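Cross-Border Trade Facilitation Program: Frequently Asked Questions

Who may apply under the program?

Any registered business that exports goods between the two customs territories may apply. Firms with fewer than 60 employees use the short form. Larger firms must also submit audited accounts for the previous year.

Does the agreement remove all tariffs?

No. Tariffs are suspended on 310 product categories listed in the annex. Duties on all other goods remain payable at the ordinary rate, and the annex is reviewed each August.

How is the origin of goods established?

The exporter files a declaration of origin with the Haugen office before shipment. Goods assembled from imported parts may qualify if the final stage of production took place within either territory.

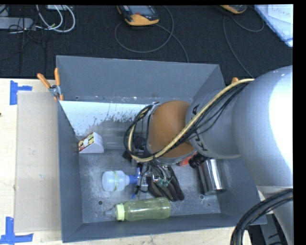 Declarations for shipments valued below 4,000 euros may be signed by the exporter alone. Above that value, a stamp from a chamber of commerce is required.

May a decision be appealed?

Yes. Appeals must be made in writing to Marit Rønning, Head of Trade Procedures, within 60 days of the decision. Payment of duty is not suspended while an appeal is pending.

Does the program apply to services?

Services are covered by a separate protocol, which has been signed but has not yet entered into force.

Last reviewed: Saturday, January 31, 2026

Related items
Annex of Product Categories
Nutham Border Crossing: Opening Hours
Protocol on Services: Current Status
Notice to Freight Carriers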